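Skalari Kitchen Set: data card and buying notes

Skalari is our tabletop collection at Flolalthorpe, with one arm, a white table and a pile of kitchen things. We love how far a small budget went!

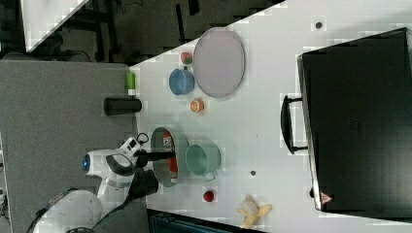
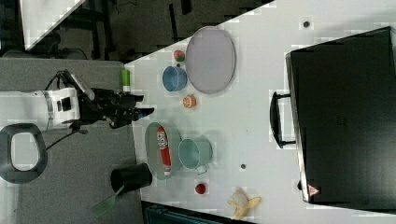
Gripper and tableware, same table in both.

Valdemar Lund wrote back that the props line looks thin to him, and that he'd double it before October, as bowls and cups go missing faster than any spreadsheet allows.

Fair point, and it's going in the next plan.

Budget so far
Episodes planned: 2,861
Props and toy food: $168
Spare finger pads: $79
Spare grippers to order: 2 (quote from Urell pending)

Budget contact: Nanna Hjaltested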